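Benudlow abre en Clunport una sala para aprender a vestir la cama

CLUNPORT. Lo confieso: llevo media vida peleándome con las sábanas bajeras. Pongo una esquina, se suelta la contraria, y al final duermo sobre una especie de mapa en relieve. Por eso, cuando me enteré de que la tienda de ropa de cama Benudlow estrenaba en diciembre una sala dedicada solo a eso, a hacer camas (¡a hacer camas!), me fui para allá con toda la curiosidad del mundo.

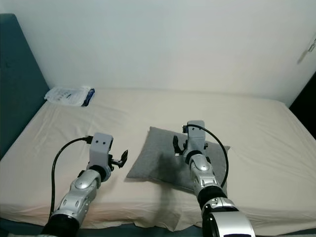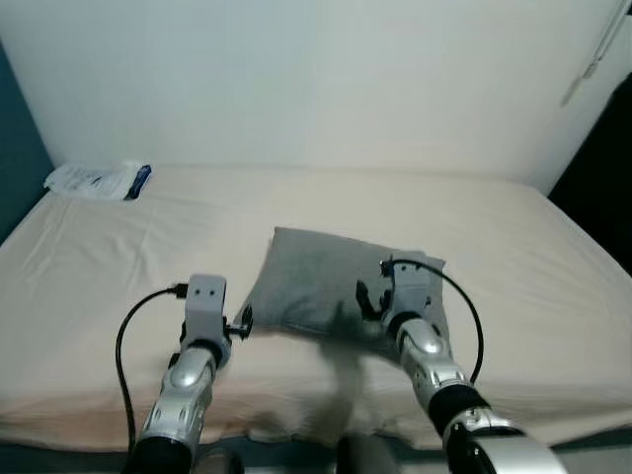

Sábana bajera color crema y cojín gris, sobre una de las camas de Clunport.

El local está en la calle Assunção, en los bajos de lo que fue una mercería, y abre a las diez de la mañana. La idea es sencilla: pides hora, te dejan un colchón, un juego de sábanas y todo el tiempo que necesites, y pruebas el tejido como lo probarías en casa, estirando, metiendo esquinas y volviendo a empezar. La sesión cuesta 19 euros, que te descuentan si luego compras algo. Yo compré, claro, así que me salió gratis, o eso me digo.

Me gustó que la pared del fondo sea blanca y lisa, porque así te fijas en la tela. Y la tela manda mucho: el crema de la bajera tira a rosado según le da la luz, y al lado del gris del cojín queda precioso. Se arruga, eso sí. Yo esperaba el planchado imposible de los catálogos y me encontré pliegues suaves por los lados y por el borde de delante, como los de mi propia cama. Pues mire, casi lo agradezco.

La tienda dice que ha recibido ya más de 600 solicitudes para las primeras semanas, una barbaridad para una ciudad como la nuestra. De momento hay 23 turnos por semana, y los de última hora de la tarde son los que antes vuelan. En mi turno coincidí con una pareja que estrenaba piso y discutía, muy bajito, si el cojín gris iba recto o en punta. Ganó la punta. También había una señora que solo quería saber si la bajera le serviría para un colchón de los altos y que se marchó encantada con dos.

Algunas cosas que aprendí y que ya estoy aplicando en casa: empezar por las esquinas de la cabecera y luego ir a los pies en diagonal, alisar con la palma abierta desde el centro, y no dar el último tirón hasta que las cuatro esquinas estén en su sitio. El cojín, al final del todo. Parece una tontería, pero llevo tres noches sin que se me salga nada.

Pegas, alguna hay. La sala se queda pequeña cuando se juntan varios grupos, y el surtido de colores en prueba es corto: mucho crema, mucho gris y poca alegría para quien quiera un mostaza o un verde. En el mostrador me dijeron que los estampados llegarán más adelante, sin concretar cuándo. Tampoco hay, por ahora, sábanas para cuna, y vi a más de una persona preguntando por ellas.

Si la cosa funciona, Benudlow quiere repetir en Bidberg, donde ya busca local, y allí pondría además un rincón de fundas nórdicas, que es mi otra gran batalla perdida. La reserva se hace en la propia tienda o por teléfono, y conviene llamar pronto. Quienes vayan antes de que termine el mes entran en el sorteo de 50 juegos de cama; yo ya he metido mi papeleta en la urna.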